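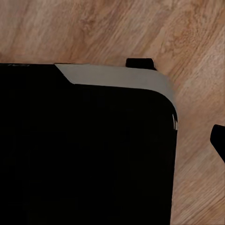

Iman Zaki, lead instructor and co-author, Drandthorpe self-defense study

4. Breakfalls and drop-out among adult beginners

Drop-out in the first weeks is the usual complaint of club instructors, and most of them blame fitness. We were not so sure. Section 3 gave the attendance figures for both halls; this section deals with falling, and with what beginners told us about it.

79 adults started the course. None had trained before, apart from one former wrestler, kept in. Classes were split between two instructors, Palacios at Drandthorpe and Marín at Fanalby, same syllabus, same warm-up. The Drandthorpe group learned breakfalls from the first night. Fanalby left them until week five — the old order, as most clubs in the area still teach it.

By the end of the course 14 people had left at Fanalby and four at Drandthorpe. Small numbers, and the halls differ in other ways (parking, for one, and the later start time). We would not lean on the gap too hard. Still, the exit talks point the same way. People who left Fanalby spoke of being afraid to be thrown. Several said they had started making excuses to skip partner work. Only one Drandthorpe leaver mentioned falling at all, and her main reason was a change of shift.

Back falls were learned fastest, side falls next. Forward rolls were slow in both groups and a few people never got comfortable with them. Tucking the chin was the most common correction, then reaching back with a straight arm, wich Pacheco had warned us to expect. Older beginners did no worse then younger ones once they had started from a squat.

Wrist soreness was reported in both halls. No pattern we could find.

 Ratings of confidence, scored by Esquivel without knowing which hall each sheet came from, are taken up in the next section along with the grip release drills.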